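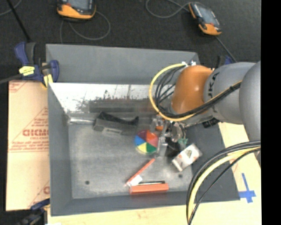
*Grey metal bin on a wooden tabletop.*

## 4. Changing the strings and setting the action

The Atenell Garimine leaves the workshop with 10-gauge steel strings and a medium action. Fit the same gauge unless you are ready to adjust the truss rod as well (see section 6).

You will need a string winder, wire cutters, a small cross-head screwdriver, the 2 mm hex key from the accessory pouch and a tuner.

### 4.1 Removing the old strings

1. Lay the guitar on its back on a soft cloth, with the neck supported behind the first fret.
2. Slacken all six strings until they can be lifted off the nut.
3. Unwind each string from its post. Don't cut strings that are still under tension.
4. Push the ball ends out through the back of the bridge.

> **Caution:** On this model the tailpiece is held in place by string tension alone. Keep one hand on it while you take off the last string, or it may drop and chip the finish.

### 4.2 Fitting the new strings

1. Start with the low E. Feed the string through the bridge and pull until the ball end seats.
2. Pass it through the post, leave enough slack for two or three turns, and bend it sharply.
3. Wind so that each turn sits below the last.
4. Repeat for the other strings and bring them all up to pitch.
5. Pull each string gently away from the fingerboard, then retune. Do this until the pitch holds.

### 4.3 Setting the action

1. With the guitar in tune, measure the gap between the low E and the top of the 12th fret. The workshop setting is 2 mm.
2. Turn the saddle screws clockwise to raise the string, anticlockwise to lower it. A quarter turn at a time is plenty.
3. Retune and measure again.
4. Play every fret on every string. If you hear buzzing above the 12th fret, raise that saddle slightly.

**Note:** Guitars with the Kodikara tremolo have a separate procedure in section 5. Don't use the steps above on those models.

Replacement saddle screws are sold in packs under part number 400-63.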